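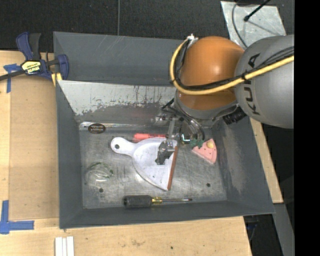
**VORKDALE** – Groststead, the housewares maker best known for its kitchen brushes, is bringing back the dustpan. The new Pai dustpan goes on sale in January at 13 hardware and home stores, and everyone at the Vorkdale workshop is delighted to see it back on the shelf.

The Pai is a plain, one-piece hand dustpan with a soft lip along the front edge. It replaces an older model that Groststead dropped when it moved its brush line to a bigger building. Customers kept writing in to ask for it (some of them with drawings!), and last spring the company decided to start over with a fresh design.

Most of the work went into the lip. A dustpan that rocks or lifts at the front leaves that thin gray line of dust on the floor, the one you chase backward across the kitchen until you give up and reach for a damp cloth. Groststead tried three lip shapes on tile, old floorboards and rough concrete before settling on the one that lies flattest. It handles flour and coffee grounds very nicely, and it does a fine job with sawdust too.

The handle is rounded and a little longer than before, so there is more room for a gloved hand. There is a hole near the end for hanging the pan on a nail or hook.

"We sweep our own floors here, and we were tired of bad dustpans," the Groststead product team said. "This one has been hanging by our back door for months, and it gets used every single day. We're really happy with it – and we think people who liked the old one will be too."

The first run is 2,269 pans. A matching hand brush, with bristles made to reach into corners and along baseboards, will follow later in the year. The brush will be sold on its own or as a set with the pan.

Shoppers can try the Pai before it reaches stores at the Lollbridge Home Fair, where Groststead will have a table with a tray of sawdust and a patch of old floorboards. Visitors are welcome to bring a favorite brush from home and see how the two get along.

Stores that would like to carry the Pai can ask for an order form at the Groststead front desk in Vorkdale. The desk is open until 3 p.m.

**About Groststead**

Groststead makes brushes, brooms and dustpans for homes and small workshops. The company is based in Vorkdale.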